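Itcombe Road Culvert and Shoulder Project
Progress report for the period ending in May

This report covers work on the Itcombe Road culvert replacement between the Moncrieff turnoff and the county line. It is submitted under the terms of the road improvement grant and follows the same order as the last report: schedule, work completed, traffic, costs, and items that need a decision.

Schedule

The project is 17 working days behind the schedule attached to the grant agreement. Eleven of those days were lost to high water in the creek in early spring, when the contractor could not keep the bypass channel open. The rest went to the relocation of a gas service line that was not on the utility drawings. We do not expect to recover all of the lost time. The contractor, Lorora, has proposed a second crew on the shoulder work once the east culvert is backfilled, and the current estimate is that this would bring back six or seven days.

Work completed

The west culvert is in place and open to flow. The old corrugated pipe was removed in sections and hauled off site. The new box sections were set on a crushed stone bed and the joints were sealed and inspected before backfill. One joint failed its first inspection and was resealed.

At the east culvert, excavation is finished and the bed has been graded. The box sections are at the yard. Headwall forms are built but have not been set.

Drainage ditches have been recut along 1554 feet of the north side. The south side has not been started. Seeding of the north ditch is being held until the shoulder stone is down, as equipment would otherwise have to cross the new seed.
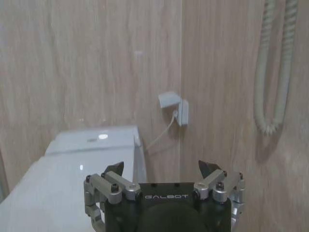 Marion Cowie

Shoulder widening has begun at the Moncrieff end. The first 300 feet has been cut, and the base has been compacted and tested. Two of the test locations came in under the required density and were rolled again. Both passed on the second test.

Tistix carried out the materials testing for this period. Their reports are complete through the west culvert backfill. Results for the most recent shoulder tests have been given to us by phone and the written copies are still to come. We will forward them when they arrive.

Traffic and access

The road has stayed open in one lane under temporary signals, except for one overnight closure to set the west box sections. The detour signs for that closure were up three days ahead. We received a complaint that the sign at the Moncrieff turnoff was hidden by a parked trailer for part of that time. For the east culvert, the sign will be moved to the opposite side of the turnoff.

The signal timing was changed in the second week after backups at the afternoon school bus run. The green phase toward town is now longer from 2:30 to 4:00 p.m. There have been no complaints about backups since the change.

Driveway access was kept open to all properties on the north side. Two owners on the south side have asked for written notice before their culvert pipes are pulled, and the contractor has agreed to this.

Costs

Spending to date is almost 109 thousand dollars under the amount planned for this point. Most of that is work that has been delayed and will be billed later, so it should not be read as a savings. The gas line relocation was not in the budget. The utility has agreed to pay for its own labor, and the excavation and traffic control are being charged to contingency. Stone prices have held at the bid amount.

Items needing a decision

1. Approval to extend the completion date by 11 working days to cover the high water. The contractor's daily logs are attached.

2. Approval of the second crew for the shoulder work. There is no change in unit prices, but inspection hours will go up while both crews are out.

3. Confirmation that a Saturday closure is acceptable for setting the east box sections. The contractor would prefer this to another overnight closure. We need an answer two weeks ahead to post the signs.

Next period

Planned work is the east culvert and headwalls, the south side ditch, and shoulder base as far as the church driveway. Paving is not planned for the next period. Guardrail has been ordered and the supplier has not yet confirmed a delivery date.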